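Recabling the bin cell

27 December 2021

The Okness cell had been dropping its gripper signal since May, always with the wrist turned well over and the arm deep in the bin. I put it down to the connector twice before I took the outer cable off and flexed it by hand. One core was open 114 mm from the plug.

The new harness is from Karppinen. I ordered 1,320 mm and dressed it to 1,150, with the extra taken up as slack at the wrist. Too little slack and the cable pulls at full rotation. Too much and it catches the rim of the bin on the way out. The yellow cable stays separate from the black bundle as far as the elbow, so that either can be replaced alone.

After any cable work I re-teach the bin corners, then run 196 picks at half speed with small odds and ends along the foot of the sloping panel, the worst place to reach. Sunglasses are good for this — they are thin, shiny and never sit flat. A tape measure goes in the left corner. The clamp stays on the rim at the upper left, where the Jiter path planner has it entered as an obstacle.

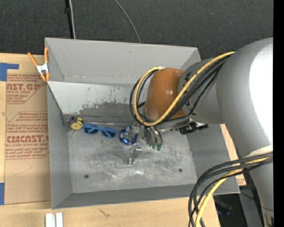 Still to do

Brotamum wants the old harness back for inspection. I also need to save the new corner points under a different file name.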